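Support > Tickets > Store Catalog > Import Errors

Ticket: Variant import drops rows without an error
Product: Trevetti catalog importer
Customer: Ekidard (hosiery and knitwear, online store)
Opened by: Rhea Magbanua
Assigned to: Joni Hämäläinen
Status: Resolved, follow-up open
Opened: Monday, July 2, 2018

Reported problem

Customer uploads a supplier sheet with 1,232 variant rows. The import finishes with status "Complete" and no warnings. The store then shows fewer variants than the sheet contains. Missing variants are all in socks and slippers. Scarves and hats import correctly. Running the same sheet a second time gives the same result.

Customer has already tried a different browser, saving the sheet again as CSV, and clearing the product cache. No change.

Entry 1, Joni Hämäläinen

Requested the original sheet and the import log. Log shows all rows read and all rows accepted. The loss is therefore after parsing. Asked customer for one product where variants are missing, with the SKUs expected and the SKUs present.

Entry 2, Rhea Magbanua

Product is the plush sock, green. Expected sizes S, M, L and XL, each with black cuff and with green cuff. Only the green cuff variants are in the store. The black cuff SKUs return "not found" in search. The product page itself loads and the pictures are attached to it.
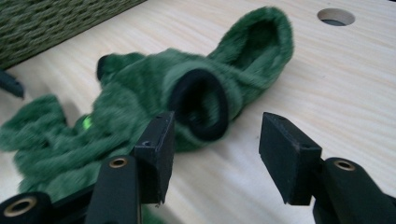
Entry 3, Joni Hämäläinen

Compared the SKUs. The supplier (Okcombe) uses a long format with the cuff color as the last segment, for example PLS-GRN-M-BLK. The importer builds a match key from the SKU before writing. On this account the match key is set to use the first three segments only. PLS-GRN-M-BLK and PLS-GRN-M-GRN produce the same key, and the second row overwrites the first. The log counts an overwrite as an accepted row, so no warning appears.

Scarves and hats have three segments in total and are not affected.

Entry 4, Reijo Huttunen

Confirmed on the test store. The three-segment setting was the default for accounts created before the current importer. Newer accounts match on the full SKU. Not a parsing fault.

Workaround:
1. Export the current catalog and keep the file.
2. Go to Settings, Import, Matching. Change "Key length" from 3 to "Full SKU".
3. Save, then choose "Rebuild keys". Wait until the status line reads "Idle".
4. Import the sheet again with "Update existing" switched on.

Do not start the import while the rebuild is running. Rows written during a rebuild get the old key.

Entry 5, Rhea Magbanua

Followed the steps. Rebuild stopped at 200 products with "Lock timeout". Tried twice.

Entry 6, Joni Hämäläinen

The lock is held by the scheduled stock sync from the Heinonen warehouse feed. Paused the sync on our side and started the rebuild manually. It finished without errors. Please import again. The sync will stay paused until you confirm.

Entry 7, Rhea Magbanua

Import complete. Variant total in the store now matches the sheet. Black cuff sizes are found by search and show the correct price. Stock is zero on the restored SKUs.

Entry 8, Joni Hämäläinen

Zero stock is expected until the next sync. Sync resumed. Stock values filled in on the first pass. Customer confirms by phone.

Follow-up

Impi Riihimäki to add a warning to the import log when two rows in one sheet produce the same key. Planned for the September release. Accounts still on the three-segment setting will be contacted separately. Existing keys will not be changed automatically.

Contact support | © 2018 Trevetti | Back to top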